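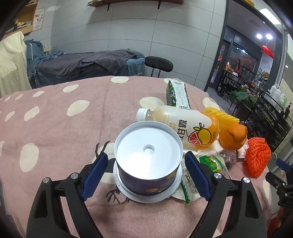
EMHOLM, 9/21/20 -- Aasen is very pleased to share that Ovden, its project to gather everyday examples for a robot learning system, has now recorded in 84 rooms in and near Emholm. The work is done by people, with grippers held in their hands, in the places where they already spend their days. They pick things up, put them down, sort them and clear them away, and each of those small jobs becomes something the learning system can study. A polka-dot cloth with a whole orange, a juice bottle on its side, a few wrappers and a container of blank discs makes a fine afternoon's work for Ovden, and it is the kind of everyday mix the project team had been hoping for when the first rooms opened their doors to us in April.

Why we record in ordinary rooms

Aasen began, as many groups do, with a bench in its own workshop and a tidy set of blocks and cups. Those first examples were useful and we still go back to them. But the system that learned from them had a hard time as soon as a cup was a different shape or the lighting changed, and after a good deal of talk over a good many lunches we decided to pack up the grippers and go visiting. We have since been welcomed into kitchens, treatment rooms, break rooms, a flower shop and the back office of a bakery, and we would like to thank every one of our hosts for their patience (and, in the case of the bakery, for the rolls!).

Hosts are asked not to buy anything special. Whatever is on the table can stay on the table, as long as it is safe to handle and the owner is happy to see it moved a few times over. Soft and crumpled things are especially welcome. A plastic bag never takes the same shape twice, and the foam nets that come on fruit squash down under the fingers and then spring back a little, so the person holding the gripper has to feel their way. We want plenty of that feeling-their-way in the collection.

How a session goes

Most sessions are run by 2 people working at the same table. One starts a task, such as moving a wrapper to one side, and the other may join in or take a task of their own. The grippers open and close by hand, and a camera on each one records what the jaws are reaching for. A single example lasts no longer than 3 minutes, and a good day brings in up to 200 of them.

We ask people to work at their natural speed and to leave their mistakes in. If a bottle rolls away or a cup gets knocked over, they simply carry on from there, and the recovery is kept along with everything else. Our early instructions said to stop and start over, and we are sorry to say that a fair amount of good material was lost that way before we changed them. Between examples the table is mixed up again by hand. A paper cup might be tipped over, a foam net draped somewhere new, a drink carton laid on its side, and then the next task begins.

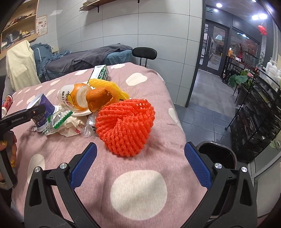

What Fadel brings to the project

Once a session is finished, the recordings go to Fadel, our partner for review and labeling. Fadel's reviewers watch each example from start to finish and write a short plain sentence saying what was done, in the words a person would use at home. They also mark the moment when the jaws close on an object and the moment when they let go. Where a recording is too dark, or where a hand covers the thing being picked up, it is set aside and looked at a second time before anyone decides whether to keep it.

Fadel has also been a great help on the question of privacy. Hosts receive a copy of the recordings from their own room and may ask for any part to be taken out before it goes into the collection. Mail, family photographs and anything with a home address on it should be put away before a session, and the team will gladly wait while that is done.

What comes next

Through the fall, Ovden will turn to longer jobs made up of several steps, such as clearing a whole table and then laying out what belongs there. Aasen will train its learning system on the new examples as they come back from Fadel, and will try it out in rooms it has not seen before -- a test we look forward to and are a little nervous about in equal measure. We will report on how it goes, including the parts that go badly.

Becoming a host

Homes and small businesses in the Emholm area are warmly invited to take part. A room needs a table or other flat surface at a comfortable height, space for people to stand beside it, and a light that can be left on. Interested hosts can write to the Ovden desk at Aasen or stop by the workshop on any weekday morning, when there is usually coffee and somebody glad to hand you a gripper and let you try it for yourself.

About Aasen

Aasen is an automation company based in Emholm. It develops gripping and sorting systems for small workplaces and runs the Ovden project together with Fadel.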